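Home | Reviews | Arms | Grippers | Software | Forum | About

Filed under: Reviews > Kits and bundles > Tabletop manipulation

Stelon Table Kit, after three weeks of daily use
By Izzati Ngau
21 Jun 2025

We bought the Stelon Table Kit with our own budget, and I want to say this first. The seller, Saragih, answered my questions politely but did not give us a discount and did not read this text before it was published.

The kit is for people who already have an arm and want to begin with pick and place work at home-like tables. You get a two-finger gripper with the adapter plate, the cable set, a box of props (plates, cups, a bottle, toy food) and a license for the Stelon software for 4 months. The arm is not included. The price was $2,000 when we ordered, and shipping was extra.

Mounting the gripper took me one afternoon. The screws are good quality and the adapter fits without play. The manual is less good. Page 20 shows the connector turned the wrong way, and I lost an hour there until my colleague Kenta Aoki looked at it with fresh eyes. I wrote to Saragih about this page and they said it will be corrected in the next printing.

The cables I did not like so much. They are longer than necessary, so they make a loop over the wrist, and when the last joint turns far you must think about where the loop will go. We fixed ours with cloth tape. A shorter set exists, but you pay for it separately, and for this price I think it should be a choice at checkout.

Our daily test is simple. We put the props on the table in no special order, the arm must take one, carry it and put it down on a plate, and then the next. I change the positions between rounds by hand. In three weeks we did 372 rounds.
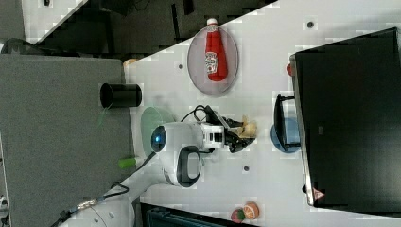 A round with the toy food. The ketchup bottle is still on its plate.

With the small food pieces the gripper is very pleasant to use. The fingers close slowly and stop at a force you set in the software, from a slider. I kept it low for all toy food and did not damage any piece. The orange slice is the hardest of them, because when it lies flat there is not much to hold, and the fingers must come down very close to the table. The software has a "table height" setting for this. Measure your table carefully and do not trust the default value.

The bottle is another story. Standing up, it is easy. Lying on its side on a plate, it rolls a little when the first finger touches, and then the second finger comes to the wrong place. I had the best results when the gripper approached near the cap. The cup has the same problem, but less, and if it lies with the opening free you can take it by the wall.

Plates are the weak point of the kit. They are nice for putting things on, but the fingers are too thick to go under the rim, so you can lift a plate only if it stands in a rack or hangs over the table edge. The product page says "full table clearing", and I find this too generous. Padden sells thin fingertips which fit the same mount - I have ordered a pair and will add a note when they come.

The software I can praise with less hesitation. It starts quickly, it remembers the last speed and force, and you can record a movement and play it again slower. The undo button only goes back one step, which made me angry twice. The license after the included period is paid by the year, so please calculate this before you buy.

I compared it also with the older Lekon set that we have in the office. The Lekon gripper is stronger and opens wider, but it is noisy and its props are all blocks and cylinders. For students who want to learn something closer to a kitchen table, I would take the Stelon. For lifting plates and heavier dishes I would wait.

Comments (4)

Farah Tambunan: Does the force slider show a real unit or only low/high? On the Lekon it is only a bar and I can never write it down properly.

Izzati Ngau: It shows newtons if you switch on the advanced view. In the normal view it is also only a bar.

Wian Le Roux: We have had the same kit since the beginning of June. Same trouble with the bottle. Going slower on the first contact helped us a bit, but then a round takes forever.

Melur Tuhumury: Please do post about the thin fingertips! I'm stuck on plates too and don't want to pay for shipping twice.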